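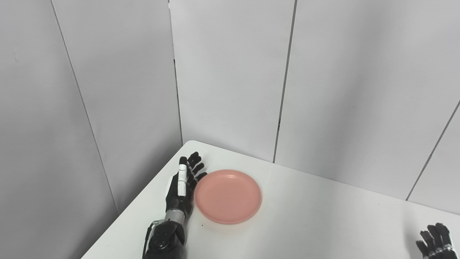 Košice, Sep 19, 2023

Flidden Countertop Dishwasher
Section 7: First set-up and first wash

Read this section before you connect the machine to water or power. The steps assume that the transport screws are out and the machine is standing where you plan to use it. If it is still in the carton, go back to Section 2.

Choosing the spot

1. Set the machine on a flat, firm surface within reach of a cold water tap and a sink or drain.

2. Leave 30 mm free at the back for the hoses. The sides can touch a wall or cabinet.

3. Open the door all the way and check that it clears the edge of the counter and any faucet handle.

4. Turn the two front feet by hand until the machine no longer rocks. Lock each foot with the ring nut.

Note: The door may drift open by itself if the machine leans forward. Raise the front feet by one turn and try again.

Connecting the water

5. Close the tap. Push the rubber washer into the end of the inlet hose and screw the hose onto the tap adapter by hand.

6. Screw the other end onto the inlet at the back left of the machine. Use the gray hose only. Old hoses from another dishwasher must not be reused.

7. Hang the drain hose over the edge of the sink with the plastic hook. The highest point of the hose must be above the bottom of the machine.

8. Open the tap slowly and check both joints for drips.

Caution: Do not tighten the hose nuts with pliers. The inlet thread is plastic and will crack.

Filling salt and rinse aid

9. Take out the lower basket. Unscrew the salt cap and fill the container with water. This is done only once.

10. Pour in coarse dishwasher salt with the Plastis funnel from the accessory bag. Water will run over the edge. Wipe up the spilled grains and close the cap firmly.

11. Open the rinse aid cover on the inside of the door and fill to the line marked MAX.

Table salt contains additives that clog the softener. Damage from table salt is not covered by the warranty.

Loading

12. Scrape off leftovers. Rinsing under the tap is not needed unless food has dried on.

13. Stand plates in the slots facing the center. Large plates go at the back, saucers in front.

14. Place cups and bowls upside down. Put knives in the cutlery basket with the points down.

15. Spin the spray arm with one finger. If it hits a handle or a plate rim, move the item.

Do not wash cast iron, wood, or glued handles. Melamine and other plastic plates should be washed on program 3 only.

First wash

16. Run program 1 with the machine empty and without detergent.

17. When the signal sounds, switch off, close the tap and leave the door ajar.

If the display shows E4, the drain hose is bent or too high. Straighten it and press Start again. For other codes see Section 9.

Text: Zuzana Tóth. Checked by: Ctibor Polák. Form no. 2384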